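Ticket: gripper width drifts between demos, shelf tidy task
Project: Khamphan
Opened by: Duangjai Phromma
Assigned to: Chanida Wongsuwan
Status: open, waiting on retrain
Priority: high

Duangjai, Thursday 09:40
Policy closes too early on the shelf task. Shuts on air just short of the object, then pushes it. 50 rollouts on the Drornstead arm, same thing on most of them. Was fine in February with the old set.

Chanida, 10:15
Which demos did it train on? All of them or only the new batch?

Duangjai, 10:22
All 338. Old and new mixed.

Chanida, 11:05
Looked at the width traces. Old demos bottom out at zero when the jaws are shut. New ones bottom out at roughly 3 mm. So the same hand pose gets two labels depending on the batch. Did anyone change the pads?

Duangjai, 11:12
Yes, new soft pads on both fingers before the second batch. Didnt redo the width calibration, thought the tags hadn't moved so no need.

Chanida, 11:30
Tags are fine. Zero isn't. Width comes from tag distance minus the closed distance, and the closed distance is still from the old pads. Please do:
- jaws shut, hold, record a short clip
- fully open, hold, same again
- rerun the width script on the new batch only
- do NOT touch the old batch

Duangjai, 13:50
Done, both clips on Emine. Script skipped 2 demos, says tag lost.

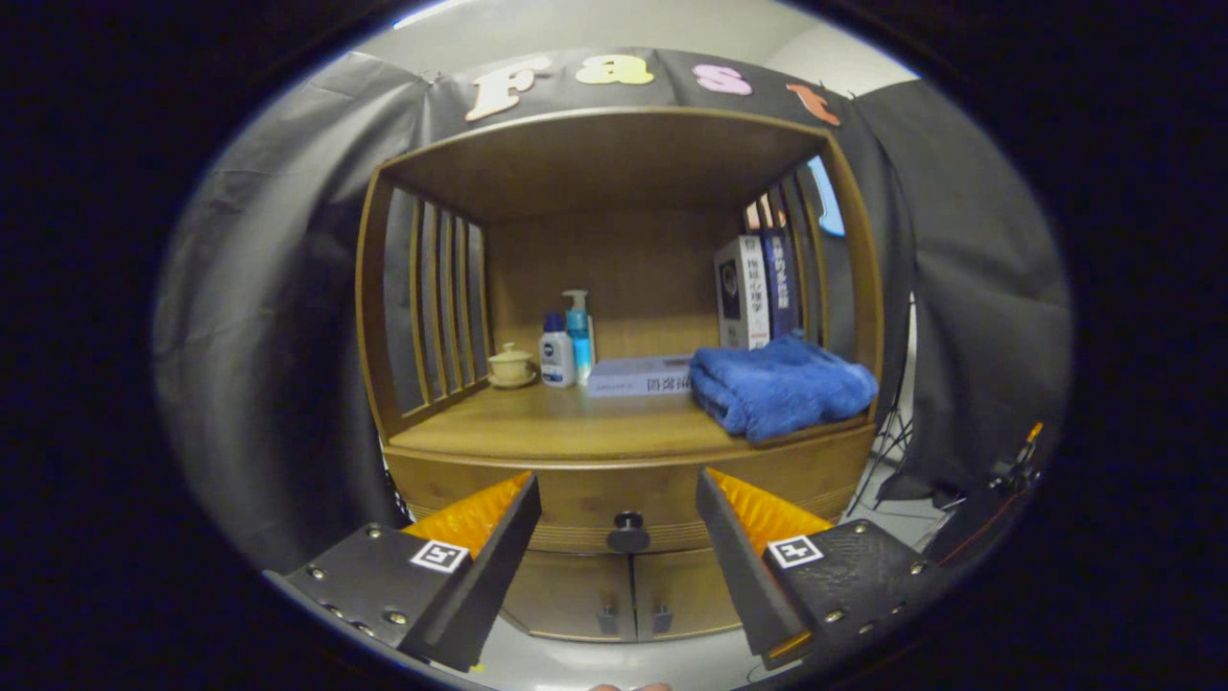
Chanida, 14:20
Drop those, not worth patching. Check the rest for gaps in the trace though, the script fills short ones in a straight line and doesnt warn you. If the fill lands on the close it'll teach the wrong timing.

Duangjai, 15:35
Checked, gaps are all in the approach, none on the close. Overlaid old and new widths, they sit on top of each other now. Retrain queued on Grotidholm, same seed and same settings as teh bad run so we can compare.

Chanida, 15:41
Good. Same start poses for the rollouts as well please. Leave open till those are in.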